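Section 7. Comparing Grippers on the Bench Arm

7.1 Purpose of this section

This section sets out the procedure for fitting a gripper to the bench arm and comparing it with another gripper on the wire sorting task. It applies to the Gekico and Travov grippers supplied with the kit. Users who intend to fit a gripper from another maker should read Section 9 first, as the cable lengths and screw patterns may differ.

The procedure assumes that the arm has been assembled, that the controller has been updated to the July release, and that the joint limits have been set as described in Section 4. Do not begin a comparison with an arm that has not passed the joint check.

7.2 Before you start

Have the following ready:

The bench arm, fixed to its base
Both grippers, each with its own cable
The Swanson controller and its power supply
Wires for picking and one open box to receive them
A plain cloth backdrop in a single color
A light panel on a stand
A printed copy of the run sheet (Appendix B)

CAUTION: Switch off the controller and disconnect the power supply before fitting or removing a gripper. The arm will drop when power is removed. Support the lower link by hand until it comes to rest.

CAUTION: Keep fingers clear of the gripper jaws whenever the controller is powered, including when the arm appears to be idle.

7.3 Fitting the gripper

1. Move the arm to the service position and switch off the controller.

2. Remove the 2 screws holding the current gripper to the wrist. Keep them with the gripper they came from. The Travov screws are slightly longer and will damage the Gekico housing if used by mistake.

3. Offer up the new gripper and start both screws by hand before tightening either one. Tighten until snug. A power driver must not be used on the wrist.

4. Connect the gripper cable and lay it along the arm with the existing wires. Leave enough slack at each joint for full travel.

5. With the power still off, move each joint slowly by hand from one end of its travel to the other. If the cable pulls tight or catches at any point, free it and repeat this step.

6. Reconnect the power supply and switch on the controller. Select the matching gripper profile from the Tools menu.

Note: The controller does not detect which gripper is fitted. If the wrong profile is selected, the jaws may stall at the end of their travel and the motor may overheat.

7. Open and close the jaws several times from the manual screen. The movement should be even, and the jaws should meet along their full length.

7.4 Preparing the work area

The work area must be the same for every gripper in a comparison. Small changes in the cloth or the lighting affect the results more than most users expect, and a run made under different conditions should be discarded.

1. Spread the cloth so that it covers the full reach of the arm. Light creases are acceptable. Folds high enough to catch the jaws must be smoothed out.

2. Place the light panel to one side of the work area and clear of the arm's travel. Set the brightness once and leave it unchanged until both grippers have been tested. Wires lying close to the panel may be harder for the camera to pick out.

3. Lay the box on its side with the open face turned toward the supply of wires. Mark the position of its corners on the cloth with removable tape or chalk.

4. Place the supply of wires at one edge of the cloth. They may be left tangled, as this forms part of the task.

5. Set one wire apart from the others, in open space within easy reach. It is used for the first pick of every run.

6. Bring the arm to the hover position, with the jaws empty and above the cloth. Confirm that nothing is touching the gripper. 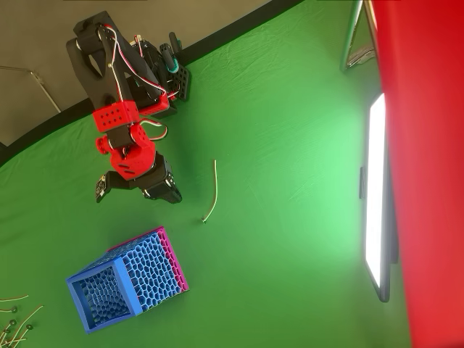

7.5 Running the comparison

1. Enter the gripper name and the run number on the run sheet.

2. Start the Single Pick program. The arm attempts to lift the separate wire and carry it to the box. Record the result as Placed, Dropped or Missed.

3. Return the wire to its starting point by hand, after the arm has gone back to hover and the controller shows Ready.

4. Repeat until 7 attempts have been recorded.

5. Start the Cluster Pick program and record a further 7 attempts in the same way. If the gripper lifts more than one wire, record the attempt as Multiple, whether or not the wires reach the box.

6. Switch off, change the gripper as described in 7.3, and repeat from step 1.

Note: Do not adjust the grip force between attempts. The default value is 359 for both profiles. The scale runs to 1000, but high values will flatten thin wire and shorten the life of the jaw pads.

7.6 Reading the results

Compare the Single Pick results first. A gripper that often misses the separate wire is likely to be out of line with its profile – repeat the jaw check in 7.3 before drawing any conclusion about the gripper itself.

Drops during travel point to low grip force or worn pads. Drops at the box usually mean that the box has moved from its marks.

Cluster Pick results vary widely from run to run. At least 2 full runs per gripper are required before the results are entered in the equipment record.

Section revised 21 December 2024. Replaces all earlier versions of Section 7.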